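The repair shop on Prander Street opens at 10 and usually has a line by quarter past. On a Friday in January the owner of Plellwood Repair was already behind the counter, writing tickets by hand with a pencil tied to the register.

She has run the place for more than 60 months without a computer at the front desk. Every job gets a paper ticket, and every ticket goes into a wooden drawer under the counter. The shop took in 666 jobs last year. Of those, 476 went back to their owners working.

"The rest I charge nothing for," she said. "People get their thing back in a bag with a note that says what's wrong with it. Sometimes they take it somewhere else and it gets fixed. Fine by me."

Most of what comes in is ordinary household stuff. Radios, lamps, sewing machines, the odd bread maker. She used to work on the line at Rivadeneyra, the appliance plant across the river, and started fixing things for neighbors after it closed. The first year she worked out of her garage.

"I had 2 shelves and a card table. My husband parked on the street all winter and he was pretty good about it."

She moved to Prander Street when the shoe store left. The rent was low and the back room had good light. The sign over the door still has the shoe store's arrow on it.

Asked what has changed in the work, she talked about screws. Older machines come apart with one screwdriver. Newer ones are often glued or clipped, and the clips break.

"You can spend an hour getting the case off and five minutes on the repair. I have to charge for the hour. People don't like that and I don't blame them."

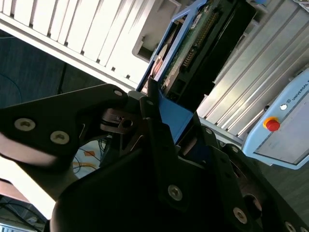 A green circuit board in a blue plastic frame.

Parts are the other problem. She buys most of them from Jasa, a supplier two counties over that still answers the phone. Belts and switches come in a few days. Control boards can take a month, and for some models there are none left.

"I tell people that up front. If it's a month, it's a month. One lady waited from Halloween until after New Year's for a sewing machine, then brought me a pillowcase she'd made on it."

She would like to take on a helper, someone who can already solder and doesn't mind the phone. She has asked at the high school twice. Until she finds somebody, the shop will stay closed on Mondays, when she catches up on the jobs that need quiet.

She has no plans to grow beyond that. A second location was suggested to her last spring and she turned it down the same day.

"Who would be in it?" she said, and went to help a man holding a toaster.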